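Clison Snack Label Text, README

Maintained by Marilou Barredo. Second reader: Bongani Hlongwane.

What this is

A table of 2,994 transcribed package labels from cookies, crackers and other baked snacks, typed out by hand. Each row has the text of one label, the language or languages on it, and a note on whether the flavor is stated in words. That's the whole thing. If somebody told you it is a "map of global snack taste," they got that from the old project page, which I didn't write and have asked to have taken down.

Where the rows come from

Most were typed from wrappers bought in small groceries in Cabanatuan. The rest came out of the Barkwood list, an older spreadsheet that was passed around for years with no author on it. I don't fully trust the Barkwood rows. They spell the same flavor several ways, and a few read like someone typed them from memory. They carry the value "barkwood" in the source column so you can drop them in one step. I would.

The table was announced as having 3,000 rows. It doesn't. Six were duplicates and I took them out. People still cite the bigger number because it looks nicer on a slide.

Flavor words

The flavor column holds the words on the label and nothing more. 香葱味 is entered as "scallion flavor" and not as "onion," whatever the store's shelf tag says. 饼干 goes in the product column as "biscuit," and we don't split that into cookie and cracker, a line that shoppers draw one way and manufacturers another.
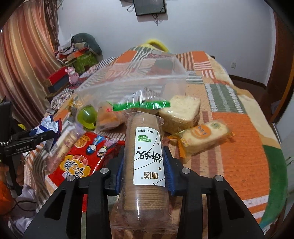
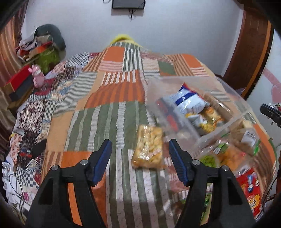
Words such as "original," "classic" and "traditional" are kept as written and coded as no flavor. Bongani disagrees and thinks "original" should count as plain. He may be right for crackers. For filled cookies I have seen it mean butter, milk and vanilla, so it stays uncoded until someone shows me a rule that works.

Checking

Two people read every row. There were 11 flavor entries we could not settle, and they are marked "open." Please don't fill them in with a translation tool and send them back as corrections — I have had that three times now, with three different answers.

Known problems

Nothing in the table tells you what a product tastes like. A label is a sales pitch. Ukel, the search tool that some of you use with this file, ranks products by "flavor strength," and I can't find anything in our columns that would support such a score.

Net weights were dropped in the February version. Too many had been copied from the outer carton instead of the inner pack.

Prices were never collected. Stop asking — there is no hidden column.

Changes

Send fixes one row at a time, with the row number and the exact label text. Bulk edits with no source get deleted unread.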